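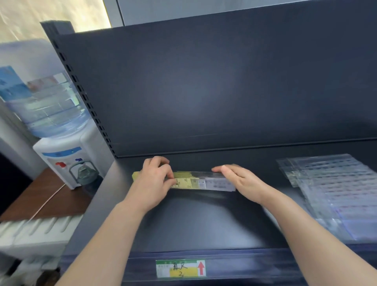 4.2 Segmenting two-handed contact with thin, flexible goods

The hardest part of the shelf data was for us the moment when the hands stop moving but the task is still going on. In most earlier work on learning from human video, a segment boundary is placed where the speed of the hand becomes low, and this rule is good enough for cups, boxes and tools. It fails for packaged paper and similar flat goods, where people spend much time in holding, pressing and aligning. Figure 3 gives a typical case from the Balomberg set: the left hand presses on one part of a slim stack of clear plastic bags, with the fingers curled over it, and the right hand rests flat with spread fingers on the other end. Both hands are in contact with the same stack, but their roles are different, and a label such as "grasp" would be correct for neither the pair nor the right hand alone. We therefore annotate the role of each hand separately and only after this step we derive a label for the pair.

Figure 3. Two-handed contact with a stack of bagged goods on a metal shelf, Balomberg set, head camera view. Role labels: left hand PRESS, right hand FLAT-HOLD. Pair label: ALIGN.

We use five roles for a single hand: FREE, PRESS, FLAT-HOLD, PINCH and CARRY. FREE means that no part of the hand touches an object of the task. Contact with the shelf itself is not counted, unless the hand uses the shelf for support during the placing of an object. PRESS and FLAT-HOLD were one class in our first version of the guide. Povilas Paulauskas, who wrote the first version, separated them after the pilot, when it became clear that the downstream policy needs to know if the fingers are bent around the object or only lie on it. A bent hand can pull the stack toward the body without a new grasp, and a flat hand usually cannot. PINCH covers all grasps between the thumb and one or more fingers, and CARRY is used when the object has left its support completely.

The pair label is computed from a small table and is never assigned by the annotator. For example, PRESS together with FLAT-HOLD on the same object gives ALIGN, and PINCH together with FREE gives SINGLE PICK. If two hands touch different objects, the pair label is SPLIT and both single labels are kept. This decision made the annotation faster, because the annotator answers only simple questions about one hand at a time. It also allowed us to change the table later without opening the videos again, which we did two times during the study.

Annotation was done by 2 trained annotators working independently with the Stirnthorpe labeling tool. The full set has 56 recordings, from which we extracted 3,246 contact segments. A segment begins with the first video frame in which a hand changes its role and ends with the last one before the next change. Segments shorter than five video frames were merged with the neighbor of the longer duration. We did not smooth the labels in any other way. Where the two annotators did not agree, the segment was discussed with Femke De Graaf, and her decision was final. Most of such cases concerned the border between PRESS and FLAT-HOLD, and a smaller part concerned the exact end of CARRY, when the bag touches the shelf with one corner but the fingers still keep some of its weight.

Transparent packaging brings an additional difficulty for the automatic part of the pipeline. The object detector that we took from the Grīnberga baseline tends to follow the printed paper and not the plastic around it. In the view of Figure 3 there are paper labels at both ends of the held stack, yellow-green on the left and white on the right, and the shelf also carries a second, spread-out pile of bags with printed sheets inside, which overlap each other and reflect the light. In situations of this type the baseline detector often divides one stack into several objects, or joins a stack with its neighbor pile. The first error is more harmful for us, as it changes ALIGN into SPLIT, and the segment is then lost for the training of two-handed skills.

To reduce this error we added a rule of shared motion. Two detections are joined into one object if, in the time window before the contact, their image motion can be explained by the same planar transform. The rule needs no training and has only one threshold, which we fixed on the pilot recordings and did not change for the test. It does not help when the stack is already at rest during the full window. For this case we extend the window backward until some motion of the object is found, with a limit of up to 23 seconds. If the limit is reached, the two detections stay separate and the segment is marked for manual review.

The motion of the head is a second source of error. A person who works at a shelf looks to the side often, and the background can become blurred even if the hands are quiet. We estimate the camera motion only from the area of the shelf plane, and exclude the hands and everything behind or beside the unit. The slots in the upright post and the front rail with the price tag are useful for this purpose, having strong edges and staying fixed with respect to the goods. The text of the price tag is not read by our system. In an early experiment we tried to use it as a prior for the object class, but the handwritten tags were not recognized in a reliable way and we removed this input.

We should mention one limit of the role labels. They describe the form of the contact and say nothing about the force. A hand labeled FLAT-HOLD may keep the stack firmly in place or may only touch it lightly before leaving, and from the video the two cases look the same. For the transfer to the robot we set the normal force by hand for each role, as explained in Section 5.1. A glove with pressure sensors would give this information directly, but it would also change how people handle thin bags, and we preferred to record with bare hands. The recordings of the Lullberg set, which contain rigid boxes only, were annotated with the same guide and are used in Section 5.3 for comparison.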